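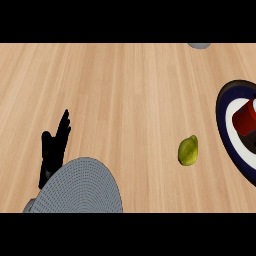 Is the value-pricing pilot at Homano making customers pay for more than a low price?

A little, and less than the first update to you suggested. We said in May that buyers were "responding well" to the new service tiers. Having gone through the orders one by one, I would take that sentence back.

Progress report, 8/22/20
To: Ginevra Pagano
From: Myrto Psarras, pricing and accounts

What was done

We offered the three-tier plan (basic, scheduled delivery, full support) to 62 accounts. Of these, 53 have given an answer of some kind. The other nine have been called twice and I don't expect to hear from them. Şengül Eren ran the calls for the northern accounts and Eftychia Zacharopoulos ran the rest, using the script you approved.

What we got

40 accounts stayed on basic. 10 moved to scheduled delivery. Three took full support, and one of those is Jaklow, which was getting most of that service from us already without being billed for it. I have counted Jaklow as a sale because the invoice is real, but I wouldn't build a forecast on it.

Evangelia Politis disagrees with me on the 10. She reads them as proof that customers will pay for reliability. Maybe. Six of them signed while the introductory discount was running, and at that rate they pay nearly what basic costs. The discount ends with their next renewal. Until then we have people accepting a better service at almost the same price, and I don't know any market where that is hard to sell.

What the calls told us

Buyers said they cared about delivery times, quality and "the relationship." Then they asked what Somar was charging. Şengül started writing down which came first, and after a while she stopped because it was always Somar. The survey answers are much kinder to us than the order book, and I'd ask that the survey chart not go into the board pack by itself.

Sfakianakis is the one account I find interesting. They turned down both upper tiers and asked if we could hold stock for them, for a fee. We had not thought to offer that. Eftychia is working out what it would cost us in floor space.

Money

Spending is inside the budget. The underspend is travel we didn't do. Please don't read it as savings.

Next period

Let the discount lapse with no extension, whatever the sales side asks for. Price the stock-holding idea and put it to Sfakianakis in writing. Leave the brochure reprint until the renewals are in.

I am not requesting the second payment yet. I would sooner ask for it with the renewal figures attached.

M. Psarras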